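3.2 Clothing left on seating

Laundry in the home is usually studied as a sequence of washing, drying, folding and storage. The interval between drying and folding has received less attention, although in our material it is often the longest of the four. Garments in this interval are kept on whatever horizontal surface is closest to the place where people sit. We refer to them as resting garments and treat them separately from worn clothing set down for later use.

The corpus holds 2,000 stills from 32 households. Each still was coded for the supporting surface, the state of the garment (flat, draped, crumpled or rolled) and the visibility of construction features such as bands, hems and ribbing. Coding was done by two readers working independently, and disagreements were settled by a third. The protocol follows Trịnh, with the category "draped" extended to cover garments that lie over a seat without reaching the backrest.

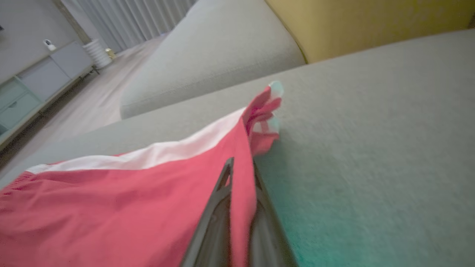
Figure 4. Red garment with white band on a gray upholstered seat.

Construction features matter to the coding for a practical reason. A person who intends to fold a garment first has to find its orientation, and in a crumpled state the outline gives little help. Bands and changes of color then serve as landmarks. In Figure 4 the broad white band can be followed along the upper edge even though the fabric puckers, while the pale mint-blue piece at the tip of the raised end marks a second point on the garment. A narrow strip of finer ribbed texture is visible at the far left, where the material bunches. The garment type was left uncoded in this case – the outline does not settle it – but two landmarks were recorded with full agreement.

Plain garments behaved differently. Where a garment had one color throughout and no contrasting edge, the readers agreed on orientation in fewer than half of the stills, and the third reader was needed for nearly 100 of them. Contrast with the seat had a smaller effect than expected. Dark clothing on dark upholstery was still outlined by shadow in most cases, particularly where part of the fabric stood up off the cushion.

Surface was coded from the visible area only. Seats with a smooth weave were grouped together regardless of color, and throws or loose covers were entered as a separate layer. Stills in which the garment hid more than 80 percent of the seat were excluded from the comparison of surfaces but kept for the analysis of landmarks in Section 3.3.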